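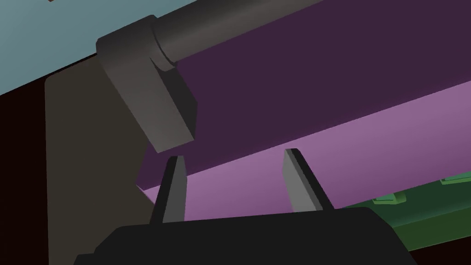
Posted to the Kaimal student robotics list
Apr 21, 2025

I read the proposal to move our manipulation track entirely into the simulator before the Atside meet, and I'm not convinced. The success rate everyone keeps repeating comes from one task and one room layout, run over and over. Look at the view from the gripper. The fingers are open below the big purple block, with the gray rod running along the top of it and the bracket hanging just off the left fingertip. Every face is one smooth flat shade and every edge is razor sharp. A policy that learns where purple ends and lighter purple begins has learned something about our renderer. I'd like to know what it has learned about handles.

Manikandan Mudaliar wrote:

> I think we should stop splitting the team. The Jirnar arm has
> been down more than it has been up this semester, and the sim
> runs all night without anybody standing next to it. We did 1000
> episodes on the rod task and the last checkpoint finished 43 out
> of 43 on the held-out starts. We never got close to that on
> hardware. If we put everyone on sim until July we can walk into
> Atside with a policy that works and spend the last two weeks on
> transfer. The Brandinia team did it this way and they placed.

Taking these in order.

43 out of 43 sounds great until you check what "held-out" means. I opened the config last night. The starts differ by a small shift of the arm base and nothing else. Same colors, same lighting, same rod, same bracket in the same spot. I would be worried if it missed any.

The arm has been down, yes. It has been down with the same loose wrist connector each time, and the replacement part is on the order sheet from last month with no signature on it. That's a purchasing problem. I don't see how more episodes fix it.

"The last two weeks on transfer" is the part I really can't sign up for. Last year's team left the same two weeks and used all of it getting the camera calibrated. Their log is still in the club folder, entry 1834 and onward, and it isn't a happy read.

As for Brandinia, they placed in the sim division. Atside scores on a real bench.

What I would agree to:

- Randomize colors and lighting before anyone trains again. I can write this.
- Vary the rod thickness and how far the bracket sticks out.
- Run 100 trials on the real arm with the current checkpoint, as soon as the connector is in, and post the raw results here, failures included.
- Keep two people on hardware through July. I'll be one of them.

If the real trials come back decent I will drop the argument and help with sim. My guess is that the fingers close a little short of the rod and we spend a meeting arguing over why, but I've been wrong before - the suction cup thing, for one.

Can whoever has the purchasing login please sign the order sheet?

3 replies | 0 attachments
Back to top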